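Relatório de projeto: grupos de estudo bíblico em residências universitárias

Unidade curricular de Prática Pastoral, 2.º ano

1. Introdução

O presente relatório descreve o trabalho feito com o grupo Sosik, um grupo de estudo bíblico que se reúne na cozinha comum da residência Murkitz. O projeto começou em novembro e foi acompanhado pela pastora Ingegerd Rustad, capelã dos estudantes. O objetivo era perceber por que razão muitos alunos deixam de participar numa comunidade cristã quando saem de casa dos pais, e experimentar um formato de encontro que lhes fosse acessível.
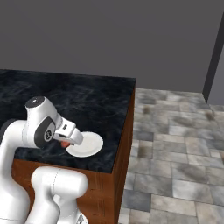 Murkitz, 13 de março de 2018

2. Contexto

A residência tem mais de 400 moradores, na maioria alunos do primeiro ano. A igreja mais próxima fica na zona de Öberg e o autocarro não circula ao domingo de manhã. Nas conversas iniciais, vários alunos disseram que tinham ido ao culto uma ou duas vezes e depois desistiram. Alguns falaram da distância, outros do facto de não conhecerem ninguém.

Existia já um encontro semanal na capela do campus, organizado pela associação Jiken, mas coincidia com as aulas de laboratório de dois cursos. Falámos com a associação antes de começar, para não haver concorrência, e ficou combinado que os anúncios seriam partilhados.

3. Método

Cada encontro seguiu a mesma ordem: refeição simples, leitura em voz alta de um trecho do Evangelho de Marcos, conversa e oração. Escolhemos Marcos por ser curto. As perguntas para a conversa eram preparadas na véspera por dois alunos e revistas pela capelã, que só esteve presente no primeiro e no último encontro.

Ao todo realizaram-se sete encontros. No fim do quarto entregámos um questionário anónimo com perguntas sobre o horário, a linguagem usada e a vontade de continuar.

4. Resultados

A participação foi irregular. Nas semanas de exames vieram poucas pessoas e um dos encontros durou apenas o tempo da refeição. Em contrapartida, formou-se um núcleo estável que passou a ir junto ao culto em Öberg, de boleia.

Nas respostas ao questionário, o ponto mais referido foi a refeição. Também houve críticas: a oração em voz alta deixou alguns participantes pouco à vontade — sobretudo os que não vinham de famílias praticantes — e a partir do quinto encontro passámos a deixar um tempo de silêncio.

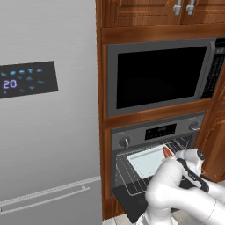

5. Dificuldades

A principal dificuldade foi a reserva da cozinha, que tem de ser pedida à administração e pode ser recusada se houver outra atividade. Tivemos ainda dúvidas sobre como responder a perguntas doutrinais para as quais não estávamos preparados. A capelã aconselhou-nos a anotá-las e a voltar a elas na semana seguinte, o que nem sempre fizemos.

6. Continuação

O grupo pretende manter os encontros até ao fim do semestre, agora com a Carta de Tiago. Falta encontrar quem prepare as perguntas no próximo ano letivo, pois os dois alunos responsáveis terminam o curso. O pedido de reserva da cozinha já foi entregue.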